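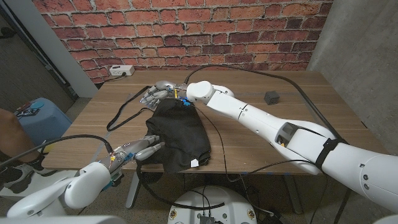
torsten_k replied: I don't buy that household work is "nearly there." Folding one known towel from a known start pose was done years ago. The hard part is a mixed basket with unknown garments, and I haven't seen a success rate for that from anyone willing to publish the failures too.

flatbelt62
Depends what you call done. We ran 629 trials at Wutari in July on dark knitwear, start state crumpled, two arms with multi-finger hands. Grasp on a usable edge at first attempt: 204. Given unlimited regrasps the number looks much better, but cycle time goes out the window.

torsten_k
So a third. And black fabric is the worst case for depth. Folds don't separate from shadow.

flatbelt62
Agreed on black. It is also what people own.

mreyes_cnc
Shop-floor view. At Ronley we tend two lathes with a plain parallel gripper and a fixture, and it has loaded 3533 blanks without a person touching it. No fingers. Machines can do chores fine if you fix the presentation of the part. Laundry has no fixture.

ostinato
You could build one. Fustden sells a clamp rail for hotel linens. Operator hangs two corners, machine does the rest.

torsten_k
Then the operator did the hard half.

ostinato
The operator did four seconds of it. I would take that at home.

flatbelt62
Flat linens only, though. A garment with a strap or a drawstring on it jams that type of feeder. With hands you can at least pin one side and pull the other.

mreyes_cnc
What is your cable routing like? Every dexterous hand I have looked at had wiring outside the wrist, and that would last one shift next to coolant.

flatbelt62
External on ours too. We lost up to 60 minutes a day to connectors in the first weeks. Strain relief at the wrist fixed most of it. I would not put it near coolant.

torsten_k
Lévesque's bench protocol scores regrasps and downtime separately. Run it on your knitwear and post both columns. I'll concede the point if the second one is under ten percent.

flatbelt62
Fine. Same garments, same start state. I'll put the raw log in this thread when it's finished.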